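Clear the bench first

2 min read
Print | Email

Rewrote our bench rules Tuesday night. Too long before, no one read them. Now there's two that matter - clear the bench, and one task per recording.
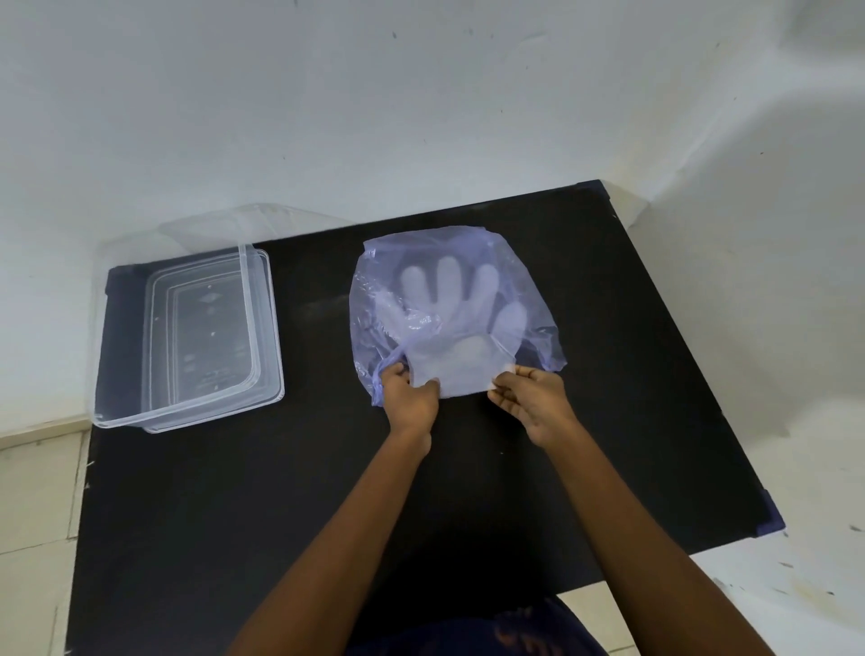
Rule one is the one people fight me on. Colour of the table counts too, clear plastic on black is hard enough for the arm to learn from without a coffee mug in there. A disposable glove, a thin bag, a see-through container with its lid - all edges, no middle. So leave a gap betwen items. Hands come in from the near side.

Rule two, next week. Still argueing with myself.

Recent posts
- Grenine gripper pads, 49 days on
- Labelling clip 1006
- Sterbridge safety stop checklist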